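Gripper Trials Working Group
Minutes of the March meeting, Saturday, 2 p.m., Pryor workshop

In the chair: Ruby-Lee Faulkner
Minutes: Sowmya Amin
Also present: the bench team, plus two visitors from the Kiro side who were made very welcome and stayed to the end

1. Welcome and last meeting's minutes

Ruby-Lee opened by thanking everybody for giving up a Saturday afternoon, and thanked whoever it was that brought the lemon cake. The previous minutes were accepted with one correction: the cable order was for the wrist harness and should not have been listed under the base. Sowmya apologized for the mix-up and has fixed the file copy.

2. Where we are with the comparison

For the benefit of our visitors, Ruby-Lee went back over the plan. We are comparing two grippers, the Vovonel and the Berkarard, on the same arm, with the same controller settings and the same desktop computer job. Each gripper gets 20 attempts at the processor and 20 at the memory module, and the parts go back to the same pockets on the fixture before every attempt. The Vovonel set is complete. The Berkarard has had 16 attempts at the processor and has not started on memory.

There was a friendly but fairly long discussion about whether the remaining Berkarard attempts should be run before or after the new finger pads go on. Several people felt that changing pads partway through would spoil the comparison, and Ruby-Lee agreed -- the set will be finished on the old pads, and the new ones can have a set of their own afterward.

3. The bench layout

Sowmya took the group through the layout for the computer job. The tower lies on its side with the panel off, and the socket is left open with the lever up, so that the arm is only being asked to pick and place. Working the lever is a separate task and we are not ready for it yet, much as some of us would like to be.

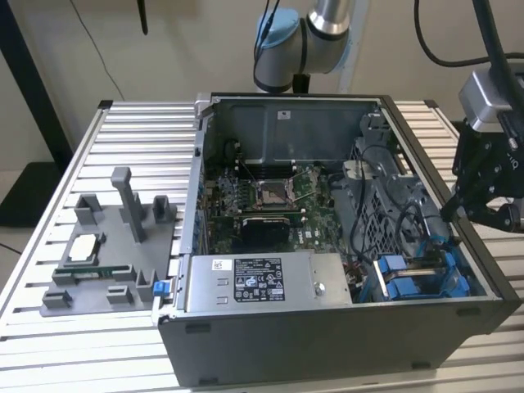
Item 3: tower and parts fixture on the slotted table, with the processor and the memory strip in their holders.

The main worry raised was room to move. The socket sits near the middle of the board with the memory slots right beside it, and the graphics card is close by on another side, so a wide finger has to come down very nearly straight. One of our visitors asked whether we might just take the graphics card out. Ruby-Lee said she had been tempted more than once, but a real repair bench would very often have the card in place, and she would sooner have honest numbers with it there. It stays in for both grippers.

The loops of black cable by the drive cage also came up. It was agreed to tie them back before the Berkarard memory attempts, and then, in fairness, to repeat a handful of the Vovonel ones with the cables tied the same way. Sowmya will mark these clearly in the log so they don't get mixed in with the originals.

4. Controller and cameras

The controller settings are saved as profile 2762, and everybody is asked, very kindly, to load that one and leave it alone. If you want to try a softer closing force, please do -- we would all like to see it -- but save it under a new number and write down what you changed.

We then had a good talk about cameras. The fixed view is fine for judging whether a part has been picked, but it is hard to judge from it how squarely the processor is lined up over the socket. The Kiro visitors offered to lend us a small wrist camera for a few weeks, which was accepted with real gratitude. Mounting it will need a bracket, and the bracket must clear the cables at the wrist.

5. The fixture

General agreement that the printed fixture plate has been a great help. The memory slot is a touch tight, and the Vovonel tended to tug the whole plate when lifting the module. Sowmya will print a version with a looser slot, but the present one stays on the table until both sets are done.

6. Actions

Ruby-Lee: finish the Berkarard processor attempts on the old pads, then start on memory.
Sowmya: tie back the cables, keep the log, print the looser fixture.
Bench team: draw up a wrist camera bracket and send it around for comments.
Kiro visitors: send the camera, with its power lead please.

7. Any other business

The kettle in the workshop is on its last legs and a replacement would be warmly received. Ruby-Lee reminded us to sign the bench sheet when we leave, even after a short visit. The next meeting will be in the same room at the same time, with the date to follow by email once the Berkarard attempts are finished.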